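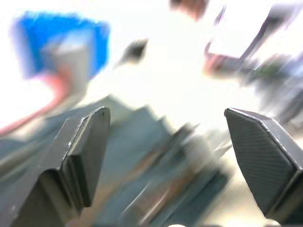
Workroom Refit and Bench Standards, Wendton Site
Progress report to Firska
Period covered: June to 8/28/19

1. Status

The bench work is complete except for the surface on the last pair of tables. Storage is behind the schedule agreed in June. Spending is within the approved amount, and no transfer between budget lines is requested. A decision is needed from Firska on the shelf depth, covered in section 5.

2. Work surfaces

The grant allowed for 18 worktables. Sixteen have been refinished and returned to use. The remaining two were held back after the coating lifted along the front edge, which was traced to old wax under the original finish. Both tops have been stripped a second time and are curing in the side room. They should not be loaded until the coating passes the same scratch check as the others.

The color is the gray-green approved in the spring. Two samples were compared under the ceiling lights before the order was placed. The darker one was rejected because pencil marks and dark thread could not be seen against it. The chosen finish is matte. Glare was the most common complaint about the old white tops, and it has not been raised again in the daily log since the first refinished tables came back. Glare from the end wall is a separate matter and is covered under lighting.

Cleaning follows the supplier's sheet: damp cloth, mild soap, no scouring pads. A bottle of solvent cleaner left over from the old tops was removed from the sink cupboard in June. Staff have asked whether tape can be used on the new surface to mark out sorting areas. Paper tape left on for a week came off clean. Cloth tape left a residue along one side and is no longer stocked.

3. Sorting and packing activity

The room was kept open during the refit, with tables taken out of use in pairs. This slowed the work but avoided a full closure. The log shows 436 boxes sorted, packed and moved to the storeroom over the period. Boxes opened for checking and then closed again are not included in that figure.

The order of work at each table was changed in the second half of the period. Previously, items were sorted, wrapped and labeled on the same surface, and labels were often attached to the wrong bundle. Labeling is now done at the table nearest the storeroom door. Wrapping paper is kept on a roll at the end of each row – the loose sheets took up too much space and slid onto the floor.

Fragile items remain a weak point. Padding is adequate, but the boxes delivered by Dantas in July were slightly narrower than those specified, and the dividers had to be trimmed by hand. Dantas has agreed to replace the unused stock. The trimmed dividers are usable and will be kept for mixed boxes.

4. Lighting and floor

The strip lights over the rear tables have been replaced. The end wall, which was repainted in gloss by an earlier tenant, still throws light back toward the tables in the afternoon. A coat of flat paint is priced and can be paid for from the existing finishing line. It has been left until the last tables are in place so that the room is disrupted only once.

The floor was patched at the doorway where the cart wheels had been catching. The patch is level but a different shade from the rest. Full replacement was never part of the grant and is not proposed. Anti-slip strips have been fitted at the sink.

5. Storage

Shelving from Brostby arrived later than quoted and with one set of brackets missing. The uprights are fixed to the wall. The shelves are not. The missing brackets have been reordered at no charge, with no firm delivery date.

While the uprights were being fitted, it was found that the specified shelf depth leaves the front of a standard box overhanging. The overhang is small and the boxes are stable when full, but a half-empty box tips forward if pulled from one side. There are two options:

Option A. Keep the specified shelves and fit a raised lip along the front. Lowest cost, and can be done by site staff.

Option B. Exchange the shelves for the next depth up. The aisle would be narrower, and the larger cart would have to be turned outside the door.

Option A is recommended. The larger cart is used every day, and the aisle is already tight at the corner by the sink.

6. Spending

Surface preparation is over its line because of the second stripping. The excess is covered by the saving on lighting, where the existing fittings were sound and only the tubes and covers were changed. Invoices from Brostby have been paid in part, with the balance held until the brackets are received. The Dantas invoice is on hold pending the replacement boxes.

7. Next period

Return the last two tables to the room after the scratch check.
Repaint the end wall.
Fit the shelves once the depth is settled.
Move boxes from the temporary stack in the side room to the storeroom.
Update the floor plan posted at the entrance, which still shows the old table layout.

A reply on section 5 is requested before the shelves are unpacked, as Brostby will not accept opened cartons for exchange. Copies of the invoices and the box log are held at the Wendton office and can be sent on request.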